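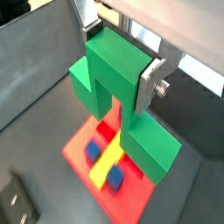

Waking up at 3 and what I'm doing about it

October 2018

Quick one tonight, trying to be off the laptop early. You'll see why.

So I've been waking up in the middle of the night since the end of summer. Not every night. Most nights. Fall asleep fine, out like a light, then bam, wide awake with my brain running through the grocery list and something dumb I said at work. Then an hour of staring. Then the alarm.

Things I tried first, in no real order:

Melatonin. Fell asleep faster, woke up at the same time anyway. Stopped.

White noise. Got the Flilteo machine, the little round one with the rain setting. Like it a lot, still use it, but it didn't keep me under. Does cover up the neighbor's truck.

New pillow. Nice pillow. No change.

No coffee after lunch. This one helped a bit I think? Hard to tell, I kept cheating.

What's working (so far, knock on wood) is staying up later. I know. I was going to bed at 9 because I was so tired, and then lying there half the night. Read a long piece about it and the idea is you only give yourself as many hours in bed as you really sleep. So now it's lights out at midnight, up at 6, weekends too. First week was awfull. I was a zombie. Fell asleep in the chair with my shoes on. Second week I slept straight through four nights in a row, which hasn't happened in months.

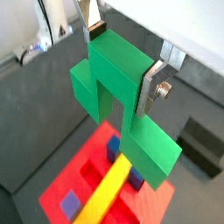 Green block, close up.

Other rules I'm sticking to:

If I'm awake and annoyed, I get up. Couch, blanket, boring book. Currently a travel guide to Evora from the library, very soothing, lots of churches. Back to bed when my eyes get heavy.

Clock faces the wall. Doing the math on how much sleep is left was making it so much worse.

No naps. Hate this one. I love a nap.

I'm keeping a log too, just a notebook, bedtime and wake time and a score. Was using the Rurkden app but it kept telling me my night was "fair" when I felt great, and then I'd feel less great. Deleted it - 171 nights of graphs, gone. Don't miss them. Might be different for you, some people love the graphs.

Oh and walking. I try for 3,000 steps after dinner, out past Żak (the bakery, closed by then, thank goodness) and back by the school. No idea if it's the walk or just being away from the TV. Either way I come home a little cold and sleepy and that seems to be teh right mood.

Did ask my doctor before the short nights thing, and she said fine but don't drive if I'm really dragging. So I took the bus a few mornings. If you've got other health stuff going on, ask yours first please.

Plan is to add 15 minutes to the front end once I've had a solid week. Then another 15. Will post again in November with how it went, good or bad. If you've done this and got stuck at some point, leave a comment, I want to hear it. Dishes now, then the walk.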